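Three Hands, One Arm and a Very Slippery Sack

May 21, 2023

I've been wrong about robot hands before, and I'd like it on record that I walked into this comparison rooting for the cheap one. The Filley costs 1,733 dollars, it bolts on with four screws, and it's basically a pair of padded jaws. The Gekatska and the Ogola both have real fingers with real joints, and real fingers mean real headaches. I set aside most of March for the testing. I should have set aside more.
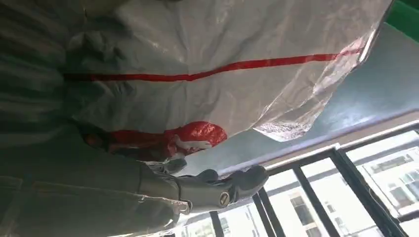
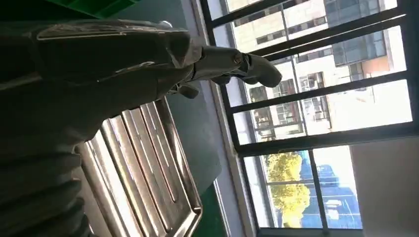 My whole plan was to stop testing on blocks. Everybody tests on blocks! A block sits still, it keeps its shape, and any hand on the market will make you feel like a genius. So I picked things that fold, slide or shine, the stuff I'd want a robot to deal with in an ordinary workroom. The glossy white woven sack with the thin red stripe became the one I cared about most, and I got a little obsessed with how fingers meet that material. You can't close on it the way you close on a box. It creases away from you, and a grip on a fold is a very different thing from a grip on a flat stretch.

The Filley hated it. Its jaws want two parallel faces, and a sack has no faces at all. I gave each hand 100 tries, same starting pose, same speed, and the Filley came away with a decent hold 26 times. On a good day I could talk myself into liking that number — then I'd watch it pinch air again.

The jointed hands did much better, though they got there differently. The Gekatska curls early and sort of gathers the cloth up as it goes. It looks clumsy and I loved it. The Ogola waits, then closes all at once, and it's lovely on edges and seams but fussy about where you put it. Half an inch off and you're starting over.

Then there's metal. A stainless steel tray with long ridges along the bottom is a nasty thing to put in front of a wrist camera, particularly with a big window close by. The ridges turn into bright streaks and dark bands, and software that's looking for an edge suddenly has way too many to choose from. I ran the same Clultomell controller for all three hands, and it let me turn the exposure down without digging through menus (thank you, whoever designed that page). Darker pictures helped a lot. Pulling a shade would probably have helped more, but I wanted to know how the setup coped with plain daylight.

A word about sleeves and wrapping, which I used to think of as decoration. Loose cloth over an arm is quiet and forgiving, and it comes off for washing. Plastic film is quicker to swap but it throws glare, and if the camera can see the arm it's going to see that glare too. I'd go with cloth for most jobs and keep film for messy ones.

So what would I buy? If all you move is boxes, get the Filley and spend what's left on a better camera. For anything floppy I'd pay the extra, some 2,000 dollars, and take the Gekatska. The Ogola goes back in its case for now, at least until the new fingertips ship and I can run the sack test again.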